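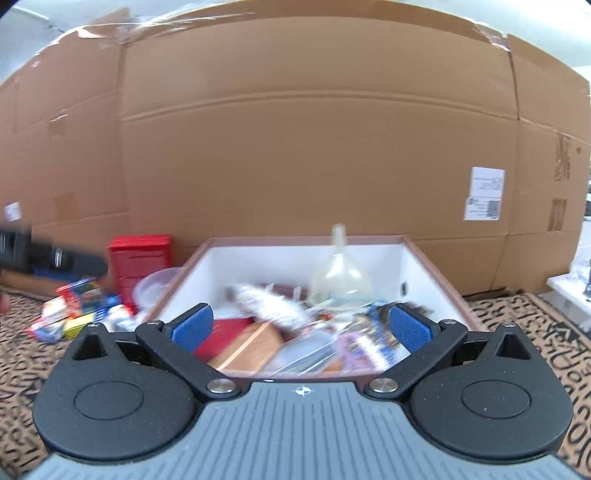

机器人操作实验 讲义四
手持夹爪的试用与比较

一、本次实验的内容

前三次课用的是固定在台架上的机械臂,本次改用手持夹爪。任务是从敞口箱中取出混放的物品,逐件放到箱外。每组使用两种手持夹爪各做一轮,再把同一任务交给机械臂末端的夹爪做一轮,最后比较三份记录。

两种手持夹爪在讲义中按型号名称呼:Ala 为平行开合式,两指始终保持平行;Vaster 为连杆式,手指张开时向内倾斜,合拢过程中指面角度会变化。机械臂端使用 Zanari 控制器,参数已经设好,不要修改。

二、开始前的检查

1. 指垫。用手指按压指垫表面,看是否松动、翘边。指垫有纹理的一面朝内。纹理里积了灰的,用湿布擦净,晾干后再装。
2. 转轴。空手开合 9 次,应无卡滞。连杆式夹爪要分别看左右两侧,两侧到位不同步时先紧固上端的小螺钉,再检查靠近机身的转轴。
3. 标记。机身上的圆形标记用于图像对位,不得遮挡,不得贴胶带。
4. 相机。确认指尖在完全张开和完全合拢两个位置都能拍到。只在一个位置检查是上一届最常见的错误,整轮数据因此重做。

三、箱内物品

物品不要求各组一致,但每箱应当包括下列几类:

硬质、形状不规则的,如漏斗。漏斗的锥面容易滑脱,夹细管一端较稳,但细管朝上和朝下时接近方式不同,应分开记录。
柔软、蓬松的,如毛刷、掸子。指垫压到毛的部分时,读到的开度没有意义,以夹住柄部为准。
薄而平的,如木板。平躺时手指插不到下面,需要先拨到箱壁旁边立起,或从露出的边缘夹取。
透明的,如塑料袋。人眼看得见,相机未必分得清,记录表中单列一栏。
带彩色印刷的包装。这类物品一般最容易,用作每轮的第一件和最后一件,便于前后对照。

物品倒入箱中后不再整理,保持相互叠压的状态。箱外放置区与箱体之间留出一只手的宽度。

四、操作步骤

(1)持夹爪于箱口上方,手指张开,静止两秒,开始录制。
(2)选定一件物品,自上而下接近。中途可以调整手腕角度,不要用另一只手扶箱。
(3)合拢后停顿一秒再提起。
(4)移到放置区,接触台面或地面后再松开,不得抛放。
(5)回到箱口上方,重复,直到箱空,或连续三次未能夹起同一件物品。

每轮上限 37 次抓取,达到后停止,剩余物品照实填写。

五、记录

每次抓取填一行:物品类别、接近方向、是否夹起、是否中途掉落、是否碰到箱壁。碰到箱壁不算失败,但要记,后面比较夹爪外形尺寸时要用。

录像文件按“组号-夹爪-轮次”命名,上传到 Melnychuk 目录下。不要用空格。去年的数据共 2477 条,已放在同一目录,写报告时可以引用,引用时注明年份。

六、比较时注意的几点

成功率要按物品类别分开算。合在一起算,包装类物品多的组数字会偏高,与夹爪无关。

连杆式夹爪的指尖位置随开度前后移动。平行式夹爪若采用直线平动导轨,则没有这个问题。用连杆式夹取薄板时,先看清合拢后指尖停在哪里,再决定下探深度。

靠近箱角的物品,先比较机身宽度,再讨论手指。两侧外壳较大的夹爪常常是外壳先碰到箱沿,手指还没有到位。

手持与机械臂的结果不能直接比快慢。人会在接近途中改主意,机械臂按规划好的路径走。可以比较的是接近方向和掉落时的位置。

七、作业

提交三份记录表和一份两页以内的说明,六月底前交。说明中选一件三轮里结果不一致的物品,分析原因,附对应录像的时间点。满分 100 分,记录表占 70 分,说明占 30 分。

下次课讲指垫材料,请把本组用过的指垫一并带来。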